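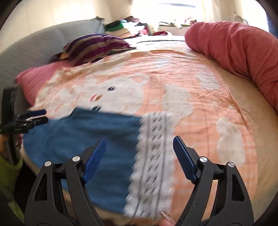
Drerkdale laundry course moves folding practice onto the bed

The Drerkdale home skills program has changed how it teaches clothes folding. From March, the denim unit is taught on a made bed in a furnished bedroom, where it had previously used a cutting table 40 inches high.

Course lead Tahsin Debnath said the table gave results that did not carry over to the home. "Most people fold on the bed. The surface gives, the blanket moves with the garment, and a crease set on a hard top will not hold the same way," Debnath said.

The bed is made up with a printed blanket, a cartoon bear on an orange ground. Plush pile grips denim more than a flat sheet does, so participants are told to lift a leg clear before turning it - dragging it pulls the blanket into ridges and skews the fold.

Pants with a gathered elastic band get separate treatment. The band draws in the fabric next to it and leaves a bulge at the top of the fold. The course sheet calls for the band to be opened flat and held at one side while the leg is brought across and pressed down.

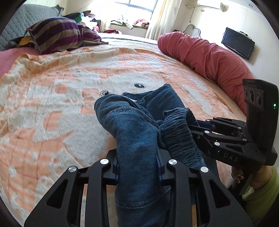 Session format

Each session lasts 2 hours and takes up to 27 participants, split between the bedroom and the adjoining room. Denim comes first, followed by knitwear and bedding. The blanket itself is folded last, in thirds along its length and then in half.

The course sheet was drafted at the Plornum site and revised after a trial that covered about 300 garments. The main revision concerned stitched seams: double rows of stitching are now lined up before the second fold, and the frayed edge of an unfinished hem is turned inward.

Sessions at the Clemier site will use the same sheet. Its table is being kept for shirts.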